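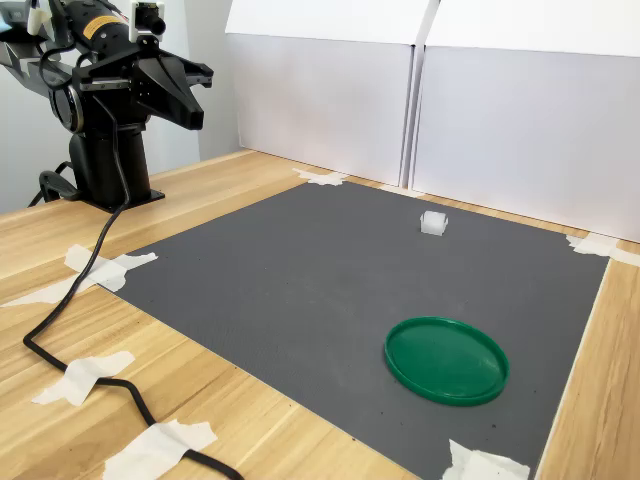
Slamet Teoh asked whether an arm of this size can be put to useful work on an ordinary table, without a safety cage, a bolted steel frame or a technician on call. The question arrived through the comment form in August, and it has been repeated in one wording or another by a good many readers of these pages. The gallery entry is published in response to it, together with the review notes for the Pruseo tabletop package.

**Work area for the cube-to-tray exercise.** The black arm is raised over a dark grey mat, with the small white cube towards the back and the green lid, rim upward, nearer the front. The wrist camera sits on top of the gripper.

## The package under review

Pruseo is offered by Skenent as a complete teaching and evaluation package for colleges, small workshops and public libraries with a technical program. It consists of a hire arrangement for the arm, a licence for the Ninia control software, a printed course book and access to the Mai help desk. Customers supply their own table, their own computer and the objects to be handled.

The course book contains 106 exercises. The first group deals with moving the arm to a named position and stopping it safely. Later groups introduce picking, placing, sorting and simple stacking. The cube-to-tray exercise belongs to the second group and is the one most often chosen for open days, as visitors can follow it from a short distance without any explanation from staff.

## Setting up

The supplier asks that the work surface be level and that the mat be fixed so that it cannot shift during a session. Ordinary masking tape is accepted for this purpose, and it is also accepted for holding the power and data cables to the tabletop. Reviewers were asked to check the tape at the beginning of each session and to replace any piece that had begun to lift.

Upright white panels behind the table are recommended but are not included in the price. They give the wrist camera a plain background, and the course book assumes that they are present from the ninth exercise onward. Institutions that cannot spare the space may use a pale wall.

## Results of the review

The cube-to-tray exercise was attempted 1,526 times over the review period. Of these attempts, 873 were made with the standard settings and the remainder with settings chosen by the learners themselves. The standard settings were the more dependable of the two -- particularly late in the day, when changes in room light affected the camera. A revised lighting guide has been requested from Skenent.

The Ninia software was found to be clear in its menus and slow in its start-up. Error messages are written in plain language, although several refer to page numbers from an earlier printing of the course book. The Mai help desk answered all written enquiries, and its replies were courteous. Telephone support is limited to the morning, and western customers should take note of the time difference.

## Terms of hire

Pruseo is available by the term or by the year. A deposit is payable on booking and is returned once the equipment has been inspected. Up to 100 learners may be registered under a single licence, and further places may be added in writing. The hiring institution is responsible for the table, the mat and any objects used in the exercises.

Requests for a demonstration should state the size of the table available and the age group of the learners. Further questions may be sent through the comment form, and replies of general interest will be added to this page.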